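Furniture Materials and Finishes
Unit 4 Handout: Reading and Caring for Pale Wood Surfaces

Prepared by Pongsak Pongsiri for students in the Interior Furnishings certificate

4.1 Purpose of the unit

This handout accompanies the fourth unit of the course and should be read before the workshop session. It covers the identification of grain figure on flat work surfaces, the difference between solid wood and veneer as it affects daily care, and the procedures students are expected to follow when they clean, inspect and record a tabletop. The chemistry of finishes is treated separately in Unit 6.

Students who missed Unit 3 should obtain the notes on moisture content from the department office, as several terms are carried over from it without being defined again.

4.2 Terms used

Face: the broad surface of a board or panel that is seen in use.

Figure: the visible pattern on the face, produced by growth rings, rays, knots, color variation and the angle of the cut.

Flat-sawn (also plain-sawn): cut so that the growth rings meet the face at a low angle. Flat-sawn boards commonly show arches and long wavy lines.

Quarter-sawn: cut so that the growth rings meet the face at a high angle, usually between 60 and 90 degrees. The lines are straighter and closer together.

Rotary-cut: a veneer peeled from a turning log in a continuous sheet. The figure is often broad and irregular.

Veneer: a thin sheet of wood bonded to a core. The core may be solid wood, plywood, particleboard or fiberboard.

Sheen: the degree to which a finish reflects light. In this course the words matte, satin, semi-gloss and gloss are used in that order, from least to most reflective.

4.3 How a board is cut and what appears on its face

A tree grows in layers that are wider at the base than at the top. When a sawyer cuts straight through the log, the blade passes through these tapering layers at a shallow angle and exposes them as a series of nested curves. The resulting pattern is called cathedral figure, after the shape of a pointed church window. At the sides of the same board the layers are met more steeply, and the lines run nearly parallel to the length.

It follows that one flat-sawn board may show two kinds of pattern. Students frequently record such a board as two pieces joined together. Before writing down a joint, look for a line at which the grain is interrupted. If the lines continue without a break from the curved area into the straight area, the change in pattern is not evidence of a joint.

Color must be recorded separately from figure. A pale surface may be naturally pale, bleached, or coated with a tinted finish, and these cannot always be told apart by eye. The record should give the color as observed ("cream," "light beige," "pinkish tan") and leave the species blank unless it has been confirmed from a purchase document or a sample.

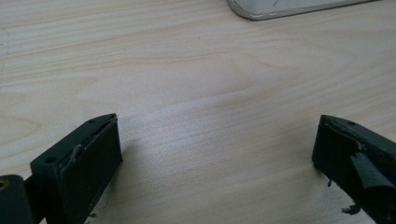

Inspection of a tabletop begins with the direction of the grain, and every other entry on the record sheet is made in relation to it. Stand at the long side of the table where possible, state whether the grain runs with or across your line of sight, and then look for any departure from that direction. On a pale blond top of this type the long, gently wavy lines run from side to side, and the departure is the cathedral figure to the right of center, where the arcs sit one inside another and point to the right. The entry for such a figure should give its position and the direction in which the arcs point. It should also say whether the lines around it are continuous. Where the construction cannot be established from the face alone, write "wood or wood veneer" and complete the entry after the edge has been examined.

4.4 Solid wood or veneer

The face of a good veneer is real wood and will show real figure. For this reason the face is a poor place to settle the question. Use the following checks in order.

1. Look at the end of the top. In solid wood, end grain is visible and corresponds to the lines on the face. In veneered work the end is normally covered by a strip of edging.

2. Look at the underside. A figure on the underside that bears no relation to the face suggests veneer, although a thick solid board may also differ from one side to the other.

3. Look for repetition. Veneer leaves cut one after another from the same log are nearly identical, and a pattern that repeats or mirrors at regular intervals is a strong indication.

4. Look at any drilled hole or cable opening. The core is often exposed there.

Do not scratch, sand or press a fingernail into a surface in order to test it. Students who damage a piece during inspection must report it to the instructor before the end of the session.

The distinction affects repair. A solid top can be sanded several times over its life. A veneered top may have a decorative layer well under a millimeter thick, and a single careless pass with a power sander can cut through to the core – a fault that can be disguised but rarely reversed.

4.5 Light and the reading of a surface

A matte finish scatters light and is forgiving of fingerprints, but it makes shallow dents hard to see. Even overhead lighting adds to the difficulty. For inspection, use a hand lamp held low to one side, and move it slowly across the surface both with and across the grain. Marks that are invisible under ceiling light will often show as a short shadow.

Color should be judged under the ordinary room light, with the hand lamp switched off. Pale surfaces readily take on the tone of nearby objects and of the lamp itself, and shaded areas look grayer than they are. Where one part of a top seems brighter than another, change your position before recording a difference in color. If the bright area moves with you, it is a reflection.

4.6 Objects left on the surface

Trays, lids and flat cases are a common cause of uneven color on pale tops. Wood and many clear finishes change tone on exposure to daylight, and an object that remains in one position for months will protect the area beneath it. The outline may become visible only when the object is lifted.

The workshop rule is that any flat item kept on a table is moved at the start of each week. Lift the item; do not slide it. Grit caught beneath a plastic edge will leave fine scratches, and on a pale matte finish these collect dirt and darken.

Felt pads are acceptable under heavy items. Rubber feet are not, as some compounds react with the finish and leave a stain that cannot be wiped away.

4.7 Routine cleaning

Remove dust with a dry, soft cloth, working along the grain. Follow with a cloth dampened in clean water and wrung out thoroughly, and dry the surface at once. A small amount of mild soap may be added for grease, after which the surface must be wiped again with plain water.

Do not use scouring pads, ammonia-based cleaners or silicone polish. Silicone is of particular concern, as it can prevent a new finish from bonding years later.

Spills are blotted from the outside toward the center. Hot dishes require a mat with an insulating core; a cloth placemat alone does not provide enough protection.

4.8 Workshop exercise

Each student will inspect one of the three study tops held in the workshop, known by their supplier names as Okia, Davska and Vammont. The Ó Gríofa top is reserved for Unit 6 and should not be handled. Allow 40 minutes for inspection and 15 for completing the record sheet.

The sheet must contain:

Direction of grain, stated from the long side of the table
Position and form of any cathedral or other figure
Color as observed under room light
Sheen, using the four course terms
Construction, with the evidence for it
Marks, each with a measured distance from the two nearest edges
Objects present on the surface at the start of inspection

A sketch is required. It need not be artistic, but the figure must be drawn in the correct place and facing the correct way. Photographs may be attached in addition to the sketch.

Sheets are due in the October folder. Late sheets are accepted with the instructor's signature.

4.9 Reading before the next unit

Reread sections 4.4 and 4.5, and bring a clean white cotton cloth to the Unit 5 session. Edge treatments will be covered first, followed by the repair of lifted veneer at corners.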